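The Pouch from Kernach

The shop in Kernach sold them singly, in a rack by the door, and she had bought one on the way to the bus.

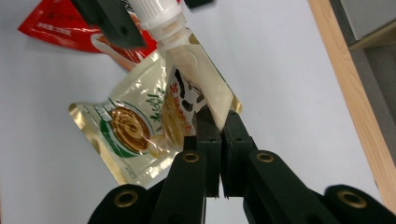
Her mother had filled jars all her life and did not trust anything that would not stand up by itself. She said so twice over tea. The pouch had a white cap with ribs round it and a clear body, and you could see straight through to whatever you put inside.

"And what will you put inside?" her mother asked.

She had not decided. Plum sauce, perhaps, or the soup they used to take to Witonville in the flask that leaked.

Her mother held it up to the window by one corner, then put it in the drawer with the string and the spare jar lids. They talked about the roof.

In February she came up again, and there was a bag of small parcels waiting for her in the freezer. She went to the drawer for a bit of string. The pouch had gone. On the shelf over the sink there were nine more like it, washed and upside down – and no jars.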